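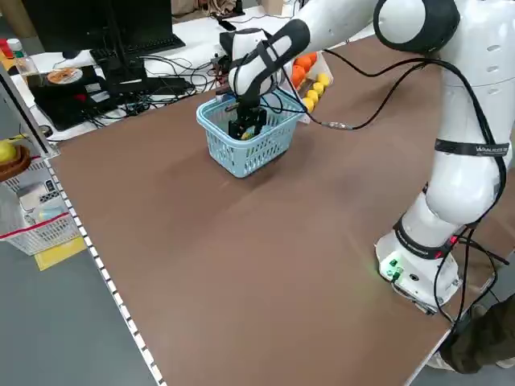
Our arm keeps going into protective stop on the way down, and I'm running out of ideas. It does fine in open air, then faults when the gripper reaches into the blue basket for the small yellow object. The cables hang in arcs from the wrist over to the basket, so I wondered about drag — but would that really trip it? Payload is set to 2000 grams. — Ermira Kneževič

2 min read

Answer 1
Had this at Stosmont! Check your payload first. If you never entered the gripper's weight, the arm thinks it's hitting something. And keep your legs away from the base while you test, please.

Answer 2
reboot it, worked for me

Answer 3
I'd bet on the cables. Tie them along the forearm with slack at each joint, then run it at 34 percent speed and read the log. Don't raise the force limit to make it quiet — I did, and bent 2 fingers.

We use cookies to remember your settings. Accept | Manage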